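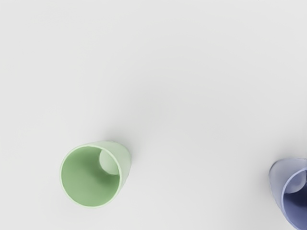 Should a roller blind be measured to the glass or to the recess?
To the recess, if it hangs inside it. Measure the width at the top, middle and bottom, then order on the smallest of the three.

Thread on dressing windows in older flats. I've just finished the front room in Parkdale, so the measurements are fresh and the mistakes are too.

Recess size and blind size are separate figures. When you order by recess size, the maker takes off a clearance for the brackets. When you order by blind size, they cut exactly what you typed. Check which one the form is asking for before filling in anything.

Steel tape only. Fabric tapes stretch. Write width first, then drop, in millimetres, and stick to that order on every window.

Drop: measure left, centre and right. For a roller it hardly matters if you are a little over, as the spare stays on the tube. For a Roman blind it matters a lot, and you want the shortest drop or the bottom bar will sit on the sill at one end.

Check the depth of the recess as well. Tilt-and-turn handles stick out further than people expect. Mine project past the line where the standard bracket would have put the fabric.
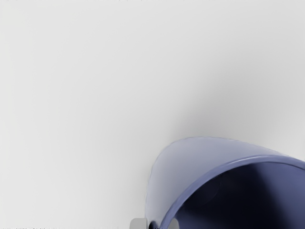 Credit: Arnaud

Reverse roll fixes most handle problems. The fabric comes off the front of the tube instead of the back and clears the handle by the thickness of the roll. The downside is that the tube is less hidden, but the light gap at the back gets bigger too, so don't do it in a bedroom without thinking it over.

Light gap at the sides: every roller has one. The fabric is always narrower than the brackets. On the Zoltico units I fitted, the gap on the control side is 14 mm and the other side is 14 mm as well. Plenty of others are uneven, so ask if it bothers you.

If you need a proper blackout, fit outside the recess and overlap the wall on both sides. Side channels also work but they need a straight reveal, and a reveal in an old building is seldom straight.

Curtains over the top. I used a 32 mm pole in the bay's neighbour, the single side window, and a bendable track in the bay itself. Poles in bays need corner joints, and ordinary rings will not pass the bracket at the joint. You end up with curtains that stop short of where you want them.

Fix into something solid. Above most old windows there is a lintel, timber or concrete. Drill a small pilot hole and look at the dust. Pale wood shavings mean timber and you can screw straight in. Grey powder that comes slowly means concrete, and you want a hammer drill and proper plugs. 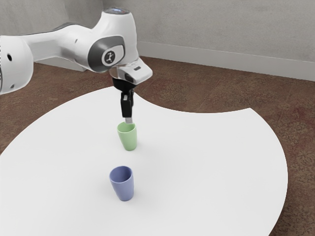

Didier Gaillard replied that a timber batten painted to match the wall is quicker than chasing a sound fixing for each bracket, and that he puts one up even when the lintel is good.

Fair point, and I did use one in the bay. Battens spread the load and let you put brackets where the track needs them. Cut it longer than the track at both ends or it looks like a repair.

Bracket count for the bay track: 4 on the centre run, plus one close to each side of every bend. The maker's leaflet shows fewer. The track sagged at the bends when I followed the leaflet.

Lining. Interlined curtains are heavy, and a light plastic track will bow under them. Look up the load rating per metre and weigh a finished curtain on the bathroom scales before you buy the track. Hold it, weigh yourself, subtract. 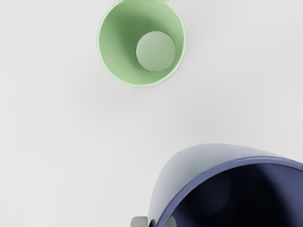
Green cup, seen from overhead.

Fullness: for pencil pleat, twice the track width is the normal figure. Less looks thin when drawn. Wave headings have their own ratio tied to the glider spacing, so use the track maker's chart.

Hem last. Hang the curtains with the hem tacked, leave them for a few days, then mark the floor line. Heavy cotton drops. The Musico linen mix dropped more on one side than the other, and I re-marked it.

Child safety: any looped chain or cord needs its tensioner or cleat fixed to the wall, out of reach. It comes in the bag with the brackets. Fit it the same day.

Still to do is the landing window, which has a sloping head. Measurements next month if the plasterer has finished.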